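A few posts on moving a small bakery across town, for anyone planning the same. Mine is Heinonen, two ovens and a counter, now on the Porkport side of the river.

1/ We signed the new lease in August and gave ourselves until the end of the month. That was too short. Ask for an overlap of at least six weeks if the landlord will go for it.

2/ The old place had around 500 square feet of kitchen. The new one has more, but the shape is worse – long and narrow, with the only floor drain at the far end. I taped the oven footprints on the floor before signing anything. Do that.

3/ Layout is worth a full evening.

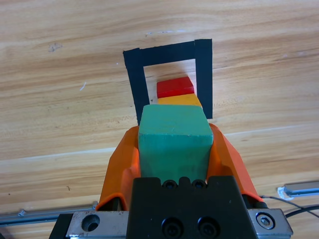 4/ Power. The deck oven wants its own circuit and the new panel had no room left. The electrician found this at 7 a.m. on the day the movers came. Get the panel looked at before you book a truck.

5/ Permits. The health inspection does not transfer with you, even inside the same city. I had to redo the whole application, including the plumbing drawing.

6/ Regulars. I put a sign on the old door and sent one email to 270 people. About half the folks who came in the first week still said they found us by accident. Send two emails.

7/ Flour. Don't move it. Run the stock down and have the next delivery go to the new address. We hauled 220 pounds in the back of my car and I would not do it again.

8/ Starter moved fine. It rode up front in a bucket with a loose lid and was slow for two days. Rye was off the menu until it picked up.

9/ Austra Vaher at Fernivby let us bake in her kitchen for three nights while our gas was off. If you have a friend with an oven, ask early, and pay them.

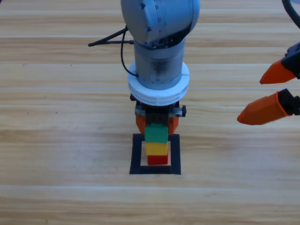
Gray arm over the wood tabletop.

10/ Prices stayed the same except the seeded loaf. Rent is higher, but I'd like to see a full season of numbers before I touch anything else.

11/ Still to do: shelves, a better mop sink, and a bell for the back door. We open at 6:30 and the cardamom buns are usually gone by nine.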